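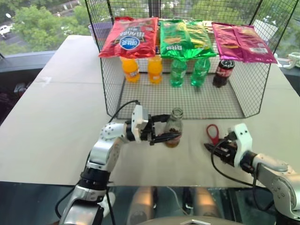 Notebook, Pristdale packing room, bench 2
July, entry opened 7:40 a.m.
Entered by: Efthymia Athanasiadis
Also present: Rodel Castillo, Benjie Pascual (morning); Shuk-fan Yip (from 1 p.m.)

Purpose of entry. To record the state of the two-arm bench during mixed-item work and to set down the changes in staff duties that took effect with the new shift plan. Waltraud Albers has asked that both be kept in the same book.

Item set. Snack and drink items from the Fokinik order list: chips in bags, soda in plastic bottles, small glass bottles. Scissors remain part of the set. The wire basket is used as the shelf stand-in until the Brutusa racks are delivered.

Glass. The left arm is to hold small glass bottles with the reduced closing force entered by R. Castillo last month. The value is not to be changed at the bench. Requests go to S. Yip in writing.

Scissors. The right arm setting for scissors is unchanged. B. Pascual notes that the approach angle matters more than the force, and that a handle standing up from the table is easier to reach than one lying flat. Agreed. To be tested properly before it goes into the instructions.

Bags. Chip bags continue to be the least predictable item. A bag that is folded over does not present the same edge twice. R. Castillo proposes that bags be left to hand packing through the end of the quarter. I support this. W. Albers to decide.

Count. The log stands at 1,882 completed picks since the bench was opened. Of these, 154 required a person to step in, and 16 of the 154 involved glass. The remainder have not yet been sorted by item. B. Pascual will do this from the log sheets.

Staffing. Under the former plan, two packers stood at this bench for the full shift. Under the present plan, one person attends the bench and the second is assigned to order checking. Packers rotate between the two posts at the midday break.

The following was reported to me and is entered at the request of those concerned:

R. Castillo: less lifting and less strain in the wrists. The attending post is tiring in another way, as one must watch closely and has little to do with the hands.

B. Pascual: the checking post requires reading skills on the Sjögren terminal for which no training hours were set aside. He learned the screens from S. Yip during breaks. Training time should be paid and scheduled.

S. Yip: packers are now asked to explain stops to the office. Stops should be recorded by cause and kept apart from individual performance records. She asks for this in writing.

I concur with all three statements and have forwarded them to W. Albers.

Addition, 2:15 p.m. W. Albers has approved four paid training hours per packer. No reply yet on the recording of stops. Bags to remain on the bench for the present, with the attending person free to move them to hand packing without asking.

Open items
Sorting of the 154 interventions: B. Pascual
Written rule on stop records: W. Albers
Scissors approach test: R. Castillo, E. Athanasiadis
Order 239, chips only: pack by hand, S. Yip informed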